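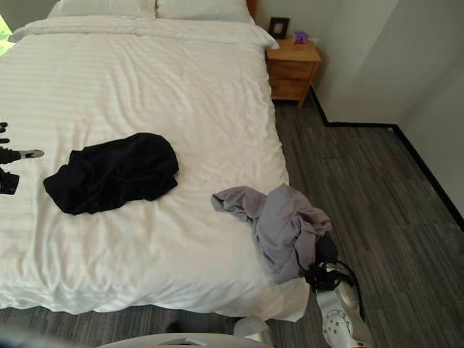 Mirow, September

Posted by Thijs Leemans
Print | E-mail

The Latia resin kit reached me this week, a 1:7 knight on horseback from Staleo's fantasy line. It comes in 20 parts with a printed base, and the run is limited to 1,000. Mine is number 335.

The casting is good. I found one air bubble under the saddle and a seam along the cloak that needed filling. The sword was bent, but hot water sorted that out. The reins are thin wire and you have to shape them yourself, which took me most of an evening.

Sem Boersma has painted his in dark red. I'm going for grey and dull blue, closer to the box art - the red looks better on the shelf, though. The spare head with the open visor is the one I'll use.

Next up is the Ayaaba dragon, if the postage comes down.

Search this site
Enter keywords Go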